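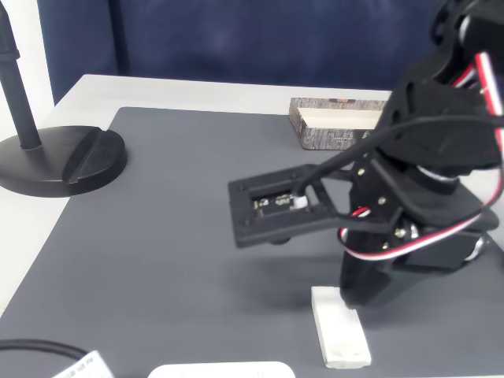 Section 4. Laying out the mat and block

The Rullell desk mat is sold as non-slip, and on a clean table it mostly is. On a dusty one it slides, whatever the label says, so wipe the table first. Leave a border of bare table showing along the back and down the left, as here, where the white strip makes it easy to tell if the mat has crept. The white block goes straight on the dark mat, lengthwise towards the front edge.

1. Unroll the mat and leave it flat for 30 minutes. The leaflet says it flattens at once. Ours did not.
2. Press the corners down by hand. Do not use an iron, even a cool one.
3. Put the block down. Check that nothing is trapped under it.

Note: The Getell leaflet (part 1593) shows the mat pushed flush with the table edge. We see no benefit in this and it makes the mat harder to lift.

Section 5. Placing the box 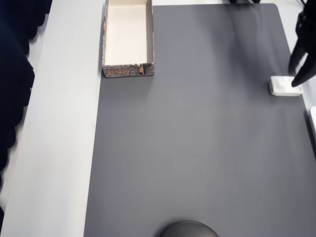 Any small open box will do for putting the block away, and we would not pay for the Ornbridge storage tray. A cardboard one without a lid is fine, printed or plain. Stand it near the back with its long sides running away from you, and don't worry if its left side sits partly over the edge of the mat. Keep the block well over to the right, so there is clear mat between the two.

4. Fold the flaps back or cut them off. Half-open flaps catch on everything.
5. Check the inside of the box for crumbs and grit.
6. Put the block away when you have finished.

Caution: Do not rely on the box to hold the mat down. An empty one weighs next to nothing.

Caution: Cleaning sprays claiming to "restore grip" left a film on our mat. Plain water worked better.

Revised September 2019, Tania Bepari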